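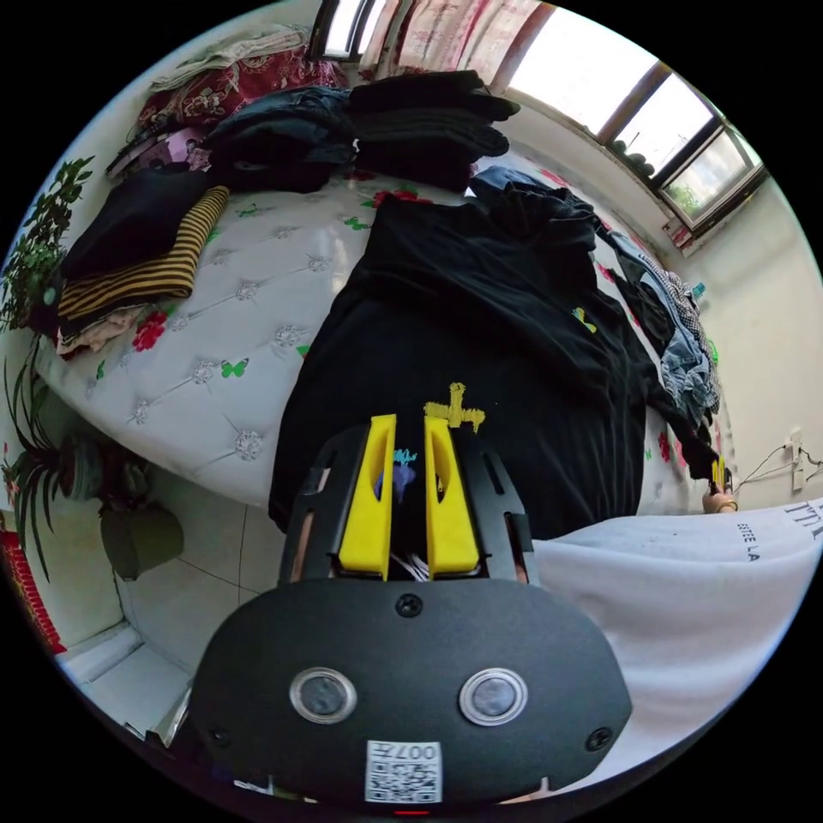
Quilted mattress cover, white with butterfly and flower motifs, with a black T-shirt laid out on top.

Skinby Quilted Mattress Cover
Sold by Munshi Home Textiles

The Skinby is a fitted quilted cover for everyday use between the mattress and the bottom sheet, or on its own as a light bedspread. It adds a thin layer of padding and keeps dust and skin oils off the mattress. It is not waterproof. For a waterproof layer, see the Dutulton protector, which fits underneath.

Specifications
Face: woven cotton
Fill: polyester, 200 g per square meter
Back: plain brushed polyester
Skirt: elastic on all 4 sides
Mattress depth: up to 11 inches
Sizes: twin, full, queen, king
Country of manufacture: see sewn label

Fit
Measure mattress depth at the corner seam, with any topper in place. On mattresses deeper than 11 inches the skirt will ride up at the corners. The cover shrinks slightly in the first wash – sizes are cut with this in mind, and a new cover will feel loose until then.

Care
Machine wash warm with similar colors. Wash before first use. Tumble dry low and take the cover out once during the cycle to turn it. Do not iron the tufts. Do not bleach. Queen and king sizes need a large-drum washer; in a small machine the fill bunches along the skirt.

Delivery and returns
Orders ship from the Semidberg warehouse within 2 working days. Unwashed covers can be returned in the original bag. Washed covers are accepted only for faults in stitching or elastic.

Print placement varies from piece to piece. The king size is out of stock until November – orders placed now will be held and shipped in the order received.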